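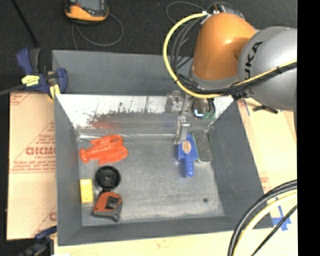
Brorndale Toy Library — Sorting Team

13 December 2023

I've been on the sorting team since June, and I still start every shift by looking for the lobster. It's red-orange plastic with two big claws, one set above the other, and small legs along the body. It was lying at the upper left of the gray bin today with its tail pointing left. The blue thing was over on the other side. I haven't decided which shelf that belongs on.

The gray bin is the one I like best for sorting. It's big, it's open at the top and the walls slope, so you can see what you have without digging. The floor of it is scuffed and streaked by now, and the shiny back wall has a dark worn patch on it. Yesenia Jaramillo wants to replace it. I would keep it. A scuffed bin holds toys as well as a new one.

We have 926 items in the catalog and room for 1420, according to the shelf plan. I don't believe the second number. The plan was drawn up for flat boxes, and sea animals are not flat. The claws catch on everything. I put the lobster in a drawer with the jigsaw puzzles once and spent a good part of the afternoon getting a lid closed.

So this month I changed how I do it. Animals with parts that stick out go in the wide Hekach trays, one layer deep. Smooth things go in the Wellby tubs, which stack. Anything with a missing piece goes in the repair box, and I write the piece on a card — not on tape, the tape falls off. Cards go in the front pocket.

Borrowing is still 2 toys per family at a time. Somebody asked at the desk whether a set counts as one. It does if it came to us as a set. Loose animals count singly, even if your kid says they're related.

I got through two trays before I had to leave. The third one has the farm things in it, and the fences are mixed in with the train track again. I'll start there next time. If you have the lid to the long Hekach tray at home, please drop it at the desk.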